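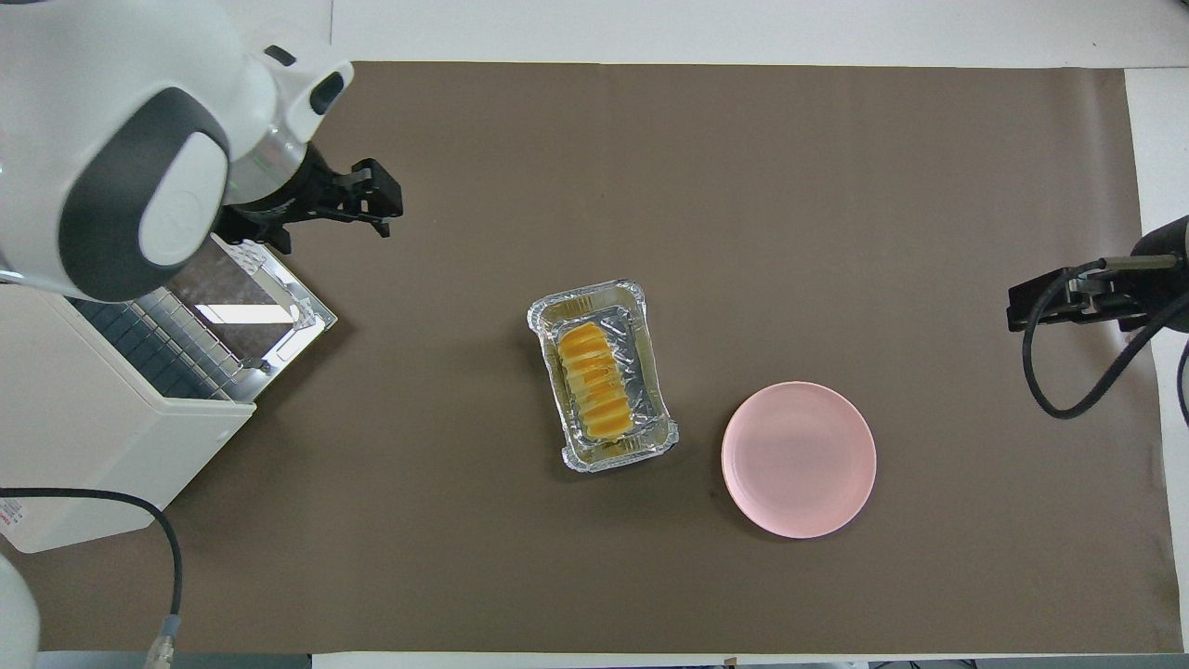

Open Day at Onley: Two Arms and a Toaster Oven

Clyde Abernathy has been asked eleven times this morning whether it does washing-up. "It does not," he says. "Put that in early, would you, and I can point at it."

We are in the Livura workshop at Onley on a Sunday in March, with a queue out to the car park and a strong smell of floor polish. Abernathy runs the demonstration bench, where two robot arms share a table with a white toaster oven, a foil tray of something orange and glazed, and a pink plate. The task is to get the food from the tray to the plate. I mention that my nephew can do this. "How old is he?" Six. "Then he's had six years' practice. We've had 49 days."

The table is covered in brown paper, which I take to be a clever trick to do with contrast. Abernathy lets me go on about this for some time. "It's for the grease," he says.

He came to robots from commercial kitchens, where he spent years mending ovens for a firm called Norkaven, and he still talks about the work like a man with a van outside. The arms are "the lads". Foil is "a swine". Why foil? "It gives. You press the side of a tin and it stays where it is. You press a foil tray and it's a different tray. Then the light bounces off it and the software has an opinion about that as well."

And the pastry? "Sticky on top, soft underneath, all leaning on each other. I wanted wooden blocks for the open day. I was outvoted."

According to the sheet taped to the wall, the bench has logged 1030 attempts at a single slice. I ask how many were good. Abernathy asks what I mean by good. On the plate, I suggest, and in one piece. "Oh, well, if you're going to be strict."

He is more cheerful about the oven door, which he thinks visitors overlook. "Everybody watches the food. The door's on a spring, it's got a handle made for fingers, and if you let go early it bangs. I'd clap for the door."

A woman behind me wants to know what it costs. Abernathy tells her it isn't for sale. She asks whether the oven is.

The next run is in 40 minutes, and he'd like his tea first.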